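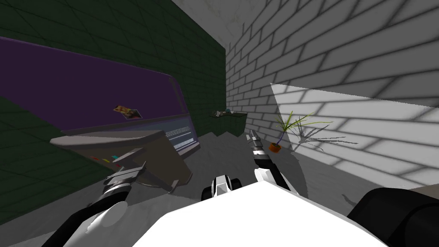
**집안일을 맡길 수 있는 로봇, 이제 살 수 있나요?**

아직은 어렵습니다. 정해진 물건을 정해진 자리로 옮기는 정도는 되지만, 집마다 다른 가구와 살림살이를 알아서 다루는 제품은 저희가 아는 범위에서 나와 있지 않습니다.

Holtura 소식지 2023년 9월호에서는 가사 로봇 시험 프로젝트 Lilix의 중간 결과를 정리합니다. Lilix는 실제 집에 로봇을 들이기 전에 시뮬레이션으로 만든 방에서 먼저 일을 시켜 봅니다. 이번에 다룬 작업은 여섯 가지입니다. 문 여닫기, 서랍 여닫기, 큰 물건 붙잡기, 선반에 올리기, 조리대 치우기, 바닥 물건 줍기입니다.

시도 횟수는 모두 1431회였고, 사람이 개입하지 않고 끝까지 마친 비율은 58%였습니다. 문과 서랍은 비교적 잘됩니다. 손잡이 위치만 찾으면 그다음 동작이 크게 달라지지 않습니다. 큰 물건은 한쪽 모서리를 잡은 뒤가 문제입니다. 팔 하나로 잡으면 물건이 돌아가고, 두 팔을 쓰면 서로의 움직임을 맞추는 데 시간이 걸립니다.

조리대 치우기는 성적이 가장 낮았습니다. 크기도 모양도 다른 물건이 한곳에 놓여 있으면 무엇부터 집을지 정하는 데서 자주 멈춥니다. 한 번 치우는 데 30분 넘게 걸린 경우도 있었습니다.

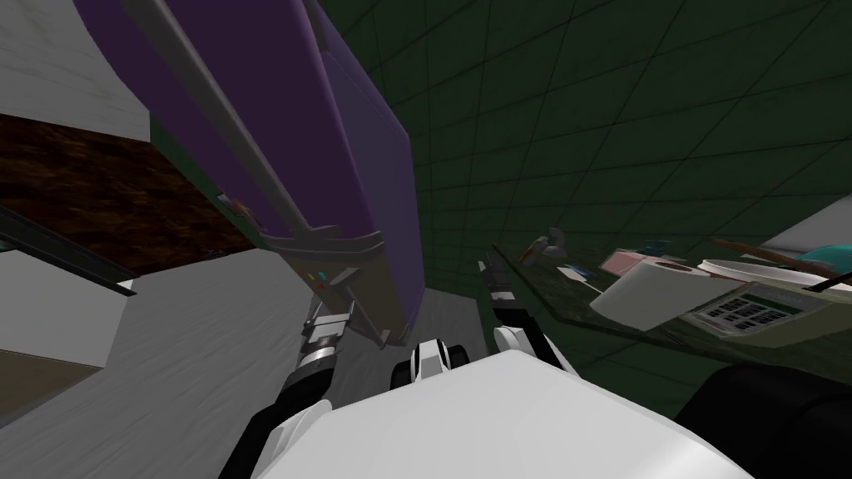

*Lilix 시뮬레이션 화면. 왼쪽 그리퍼가 물체의 아래쪽을 잡고 있고, 오른쪽 조리대에는 두루마리 화장지와 계산기 등이 놓여 있다.*

작업장 쪽은 사정이 조금 낫습니다. Fashola 공장에서는 부품 상자를 옮기는 일에 로봇 팔을 쓰고 있습니다. 상자 규격이 같고 놓는 자리도 바닥에 표시되어 있습니다. 다만 상자가 찌그러졌거나 포장 끈이 풀려 있으면 지금도 작업자가 직접 처리합니다. 담당 부서는 이 부분을 당분간 자동화할 계획이 없다고 알려 왔습니다.

시뮬레이션에서 나온 성공률이 실제 집에서 그대로 유지된다고 보기는 어렵습니다. 바닥 재질과 조명, 물건의 무게가 모두 변수입니다. Lilix는 12월부터 Wellden의 시험 주택에서 같은 여섯 가지 작업을 실물 로봇으로 반복합니다. 결과는 정리되는 대로 소식지에 싣겠습니다.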